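**Carton (small, corrugated)**

The small corrugated carton is a container of light brown paperboard, made to hold something smaller than itself and usually sent out holding something much smaller than itself. It is among the most common manufactured objects in any house and is seldom bought on purpose. Most arrive around other things and stay on after the other things have been put away.
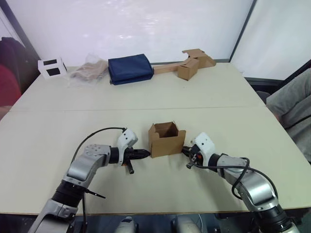
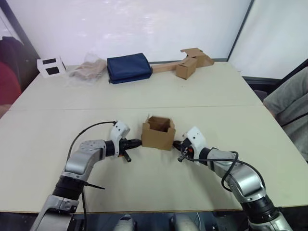
*A small corrugated carton with its top flaps open, on a pair of tables pushed together.*

## Construction

A carton begins as a flat sheet called a blank. The sheet has a wavy inner layer, the *fluting*, glued between two flat layers, the *liners*. The waves run up and down in the walls of the finished carton, where they act as a great many tiny columns. Turn the sheet sideways and the same cardboard folds up under a jar of pickles, a result often discovered by people who have cut down a big box to make a little one.

The blank is scored where it will bend, slotted where the flaps will part, and joined at one corner by a glued tab. In the ordinary pattern, known in the trade as the regular slotted carton, there are 4 flaps at the top and the same at the bottom. The outer pair meets in the middle. The inner pair usually does not, and leaves a gap that has swallowed many small screws.

Cardboard comes in several thicknesses, named by letters that were handed out in the order the flutes were introduced and not in order of size. A flute is thicker than B, and C falls between them. Newcomers to the packing trade are expected to memorize this without comment.

## The flaps

The flaps are the only moving parts and account for most of the trouble. A new carton's flaps want to stand up and drift inward, so that they hang over the opening just as a hand is trying to get in. The standard remedy is to bend each one outward past the score, hard, before packing begins. The flap then stays more or less where it was put. Packers call this *breaking the flaps*, and it does no harm to the carton.

Closing is done short flaps first, long flaps second, tape along the seam. Many households prefer the interlocking method, in which each flap is tucked under the next in a pinwheel. It needs no tape and holds well until the carton is lifted. Used on the bottom, it holds until slightly after that.

## Packing

The rules for packing a small carton have changed little and are widely known and ignored:

- Tape the bottom before putting anything in the top.
- Put the heaviest thing in first.
- Fill the corners.
- Leave no room for anything to travel.
- Shake it gently once shut. If it answers, open it again.

A small carton suits heavy goods, such as books, canned food and hardware. Large cartons suit light ones. People moving house tend to reverse this, filling the largest box with encyclopedias and giving the little one to a single lampshade.

The choice of work surface matters more than the manuals admit. A table is better than a floor, and a wide table better than a narrow one, because the contents have to sit somewhere while they are being argued over. Two tables butted together are a common answer. The seam between them should be kept clear of the carton, as the tape roll and the knife will find it soon enough without help.

## Varieties and local names

Rima Masri's handbook *The Household Carton* sorts small boxes by what they were before they were spare. Her categories include the *Sinora*, a squat carton once used for canned goods and prized for its thick walls; the *Cosport*, a parts carton of nearly equal sides; and the *Atallah*, a soap carton that goes on smelling of soap under any later contents, including bread. The names are those of the firms that shipped in them. None of the firms is known to have asked for the honor.

Masri gives the useful life of a small carton as up to 20 uses, a figure disputed by anyone who has owned one near a sink. She also records a carton kept for 5 years on the grounds that it was "a good size." It was never used.

The Grikari packing house, which began selling flat blanks by the bundle in September of its first year, set its smallest order at 600. Customers who wanted one box were politely directed to the grocery store, where the carton has always been free and always slightly damp.

## Retention

An empty small carton is rarely thrown away at once. It is first put on a table, then under the table, then inside a larger carton. Nesting gives an impression of order and takes up exactly the space of the larger carton, which would otherwise have gone out with the recycling.

The alternative is flattening. The bottom tape is slit, the flaps are opened, and the walls are pressed together along the glued corner. A flattened carton takes up almost no room behind a door and can be put back in shape in a few seconds, given tape. The tape is generally in one of the other cartons.

## See also

- Packing tape, end of
- Bubble wrap
- Box, shoe
- Drawer, miscellaneous

*Article last revised December 27, 2021.*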